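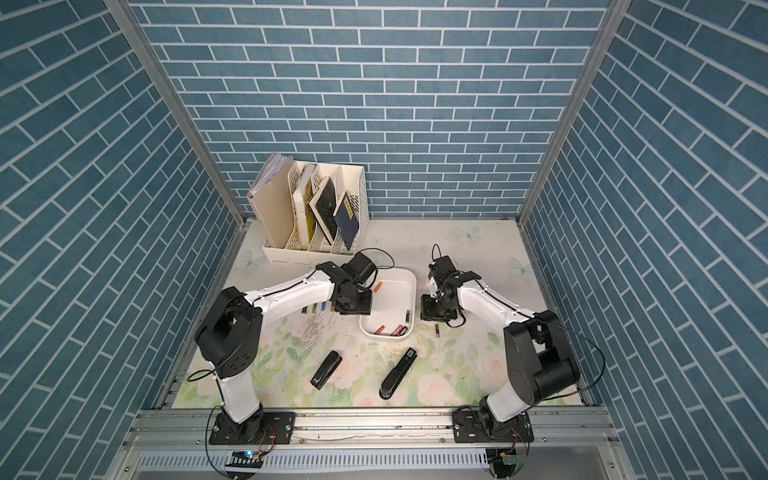 Thursday, late

Got to the workshop at half past six and had the bench to myself until Kojo turned up. Spent the first hour on the left arm. The shoulder joint had been creeping again, so I took the bolts out of the base plate, cleaned the slot in the rail and put it all back square. Ran the homing routine 11 times and it landed in the same place each time, near enough for what we need.

The battery job is still the one I want working before the Stiturstead open day in May. The plan hasn't changed: both arms share the one white tray, old batteries come out of it and get put down on the table, and later on we try the same thing in reverse. Lengyel sent the new gripper settings over from Pultdale on a memory stick. They close too hard. I brought the limit down from 600 to 208 and left a note in the log.

Kojo Fiadzo thinks we should take the staplers away until the arms can manage batteries every time. I'd sooner keep them. A desk has things on it, and the file organiser and the staplers were part of what we agreed with Teresa.
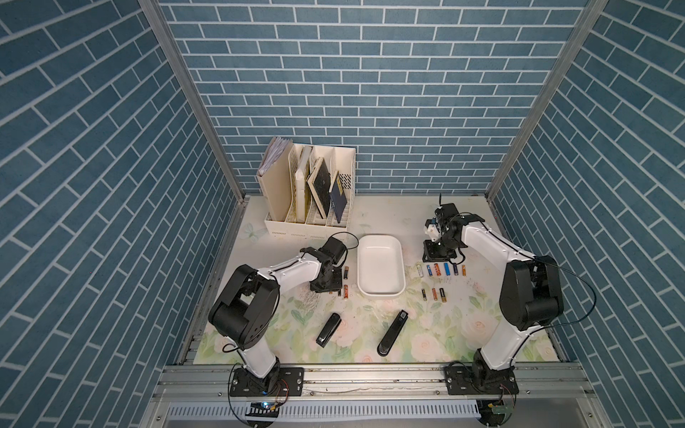 Standing them on end is the slow bit. An AA cell has a small foot and the flowery mat isn't perfectly flat, so the gripper has to come straight down and let go without any sideways pull. The right arm is better at it than the left, and I suspect its wrist cable, which has more slack. Tomorrow I'll undo the tie on the left one and see if that makes a difference.

Teresa Wieczorek rang at 4 about the brick wallpaper. She has almost a full roll left and wants it used or returned. Told her to hang on to it, as the walls mark easily.

To buy: cable ties, M5 bolts, another pot of thread lock. The Jukine power supply can go back, wrong plug. Locked up at ten and forgot my flask.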